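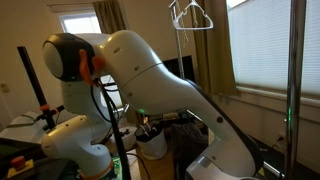 2 min read

Surlow Community Choir needs altos. We have 28 sopranos, all of them confident, and an alto section you could seat in a small car. You don't have to read music or own anything black. Ulla Lie will want to hear you sing a scale, and she has heard worse. Our accompanist, Siu-ming Ko, plays everything a little faster than marked, so bring water. For the summer program we'd also like a bit of color on stage, and orange is the shade we settled on after a long evening – a clip, a scarf, a pair of socks, whatever you can stand to be seen in.

Rehearsals are online until July, two hours a week, mostly on mute. After that we hope to be back in the hall on Kutgate, which has 92 chairs and one good radiator. Dues are waived until we can stand in the same room again.

To sign up, write to Ulla by May 26, 2020 and tell her your range, or your best guess. Tenors may also apply. We won't make a fuss, but we will be very pleased.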